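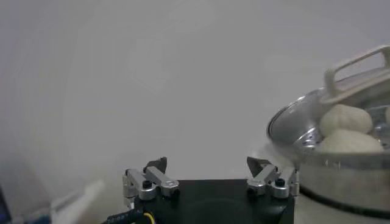
Progress report, Voseo manipulation software
Reporting period ending 15 April 2019
Prepared by Felicja Nowicki for the Kotian fund

Work this period was on the grasp planner and the tools we use to label data for it. Spending is on plan and we are not asking for any change to the schedule.

Data. We now have 1,363 labeled episodes against a target of 4,000 for the full grant. All of them are kitchen tasks: opening and closing lids, taking food out of pots and trays, putting it on a plate. The first 1,000 went through the old labeling tool. The rest went through Litisano, the new one, which lets the labeler mark the grasp point and the release point in one pass. We plan to redo the labels on the oldest episodes in Litisano before training on them again.

Perception. Glass lids and polished steel are still the main source of bad depth readings. We changed the depth filter so that it marks these areas as unknown and leaves them unfilled. The planner then asks for a second view before it commits. This makes each attempt slower, and we have not yet tuned how long it waits.

Planning. Version 2 of the planner is merged. It treats the lid and the pot as separate objects with a hinge or a free edge between them, so a half-open lid no longer shows up as a single blocked region. Soft food such as steamed buns gets its own limit on grip force. The limit is set by hand in a config file for now.

Control. The force loop runs on the Ilau controller as before. One fault is open: the gripper sometimes reports that it has finished closing before the fingers have stopped moving. A software check on finger speed is in review.

Next period. Merge the finger speed check, finish relabeling, and run the planner on the full set of lid tasks. Test results by task will be sent with the next report.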